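Packing Up the Coffee Corner: What We Learned From Moving a Shared Kitchen
Student project report, Home and Space Studies
Submitted 30th July

Where the idea came from

When our group first sat down in February to choose a project, we had all sorts of grand plans, and most of them needed money we didn't have. Then the housing office told us that the shared kitchen at Jedton House would be moved down one floor over the summer, and that everything in it would have to be sorted, packed and carried. A kitchen move sounded a little dull at first, I'll admit, but the more we talked about it the more questions we had. How much do people keep that they don't use? What do they pack first? And why does the coffee corner always end up as the last thing standing?

That last question became our project. We decided to leave the big cupboards to the residents and put our own effort into the coffee things, which were spread along the back of a wooden table against the wall.

How we worked

We had 2 afternoons and a budget of 44 dollars, and most of that went on paper, tape and labels from Skuvel, the little supply store by the bus stop. The boxes were free. We collected them from a grocery store, which felt very clever until we got them home and saw what condition a few of them were in.

Our rules were simple. Anything used every day stayed out until the end. Anything breakable was wrapped by one person from start to finish, so that it never got put down half done and forgotten. Everything went on the table before it went in a box, where all of us could see it and argue about it (and we did argue — mostly about mugs).

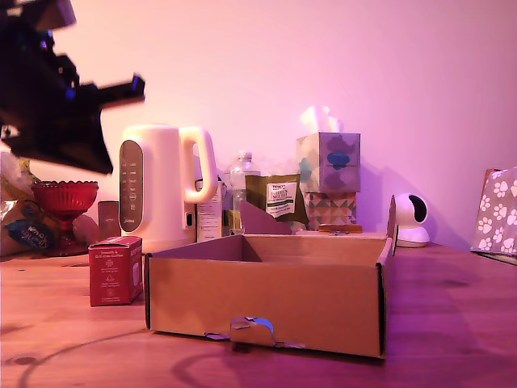 The shallow cardboard tray was the piece we talked about the most. It has no lid, the front has a ragged hole with a torn flap, and our first thought was to throw it out. But a low box is very easy to see into and easy to lift things out of again at the other end, so we kept it for light items and promised ourselves that nothing small would go near the hole. If we did this again I would patch the front with tape before doing anything else. It would have taken a minute, and we spent far longer than that discussing it.

The white kettle was harder. It has a rounded body and a big looped handle, and those two things together make it a very awkward shape for a box. We tried three ways of laying it out on paper and in the end decided to carry it by hand, with its cord wrapped separately. The red coffee carton, the one that promises "Smooth & Grit-free Coffee," could go in any corner you like, and I grew quite fond of it for that reason.

Then there was the red glass bowl on its pedestal foot, with the scalloped rim. Everybody had an opinion about that bowl. It isn't a coffee thing at all, but it lived with the coffee things, and the residents we spoke to wanted it to stay with them. We gave it a box of its own and a great deal of paper, stuffing under the bowl first and then around the foot.

What we found

The residents' notebook, which hangs by the door and is called the Orkis book for reasons lost to time, has 410 entries about the kitchen. We read every one of them. A surprising share are about hot drinks: who finished the coffee, who left the kettle empty, thank you for the cookies. It made us see the corner as the place where people in the building really meet, and it changed our plan for the new room. We had meant to put the table wherever it fit. Now we have asked for it to go near the door, where people pass.

What we would change

We should have measured the boxes before we brought them home, and we should have labeled the sides as well as the tops. I would also start with the awkward shapes, while everyone is still fresh and patient, and leave the cartons for later.

Our floor plan and packing list are in the department folder under project number 2317. The list is in pencil in places, so please be gentle with it.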